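Peltum Gets a Sequel, and This Time the Boat Has Lines

The makers of Peltum, the heist comedy in which a retired ferry crew steals its own ferry, have agreed to do it all over again. A sequel will start shooting in March, with Otakar Sokol back as director and Teodoro Carrasco back as the captain who gets seasick.

Fans of the first film will recall that the ferry sank. Sokol does not regard this as a problem.

"It sank in shallow water," he told reporters after a screening at the Grewal, the two-screen theater where the original has been playing late shows ever since it failed everywhere else. "You could see the chimney. Anyone who was paying attention knew we were leaving the door open."

Peltum came out to reviews that ranged from puzzled to short. One paper gave it a single paragraph, most of it about the parking. It opened on 201 screens and was gone from nearly all of them before the posters had time to fade. Then the late shows started, people began turning up in captain's hats, and a film that had been written off as a tax matter became the thing your cousin quotes at weddings.

Cadis, the studio that owns the rights, has noticed. A spokesman said the company had "always believed in Peltum," a belief it kept very quiet while selling off the props. The ferry's wheel went for $2,298 to a seafood restaurant, which has declined to give it back and would like everyone to stop asking.

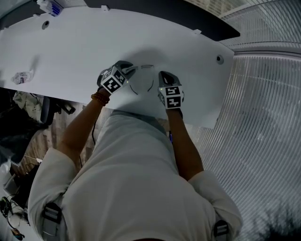
What we know about the plot

Very little, and Sokol seems happy with that. The working title is Brivero, after the island the crew was trying to reach when things went wrong the first time. The old gang is talked into one last job by the same insurance man who ruined the previous last job. Carrasco has read the script twice and says it made sense on one of those occasions.

He has also asked for a change. In the original, his character spends most of the third act below deck with a bucket, and Carrasco feels there was more of the man to explore.

"I want him to have a hobby," he said. "Maybe he paints. The bucket can stay, I'm not a diva."

The ferry itself will have a bigger part. According to Sokol it will speak, in a voice yet to be cast, and it will be bitter about the sinking. Asked whether this might be a step too far for a series that began as a fairly straight crime story, he pointed out that the first film ended with a musical number on a sandbar and that people only complained about the singing.

The budget is bigger too, though Cadis won't say by how much. Sokol would only confirm that they can now afford a second boat, in case of weather or plot.

Brivero does not have a release date. The Grewal plans to keep showing the original until it gets one, with the late show starting at 11 p.m. Hats are allowed, but the back rows would be grateful if you took them off.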